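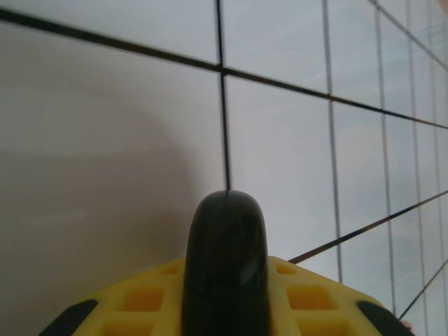
Can a robot arm clean bathroom wall tiles yet?

Posted 2020-04-04 in Home Automation

Tazi
I look after a small guest house in Pirnville with 4 bathrooms, all tiled in large pale tiles with dark grout. Wiping the walls down is the slowest part of the changeover. Floor robots are cheap now and mine copes well enough. Is there anything that will do a vertical tiled surface, grout lines included, without a person standing over it? I am not after a window-cleaning unit. I tried one in September and it lost suction whenever the seal crossed a joint. Budget is flexible if the thing works.

2 answers

Saltura
Short version: no, not as a product you can buy and leave running.

The wiping motion is the easy part. A light arm can follow a flat wall if you give it a plane and a contact force. The trouble is in the following:

Sensing. Glazed tile is a poor target for depth cameras. The sheen gives false readings or none, and a plain tile has no texture to match. Grout lines help, as they are dark, straight and regularly spaced, but at a steep angle they bunch together and line detection starts merging neighbours. A shadow from the arm itself can also move the apparent edge.

Force. Too little pressure and limescale stays put. Too much and a compliant finger bends, so the pad rides on its edge. You want a force sensor at the wrist, or soft fingers with a known stiffness, and a controller that slows down at the joints.

Reach. A tabletop arm covers a patch of wall. To do a whole room it needs a base that moves and locks, on a floor that may be wet. Check the ingress rating of every joint before you bring it near a shower.

Checking. Deciding whether a joint is dirty, stained or simply dark grout is unsolved in any setup I have used. Mine ran fixed passes and left the inspection to me. On a test panel it took 7 minutes per square metre, excluding setup. By hand I take 2.

If the aim is to save time, reseal the grout and fit a better extractor fan. If the aim is to experiment, start on one dry wall, mark the corners, and teach the path by hand.

Ada
I'd agree with most of that. Some window robots manage on tile if the joints are very shallow, but yours obviously aren't. A long-handled flat mop does walls fine. See also thread 1112, which is about pool walls but has the same suction problem.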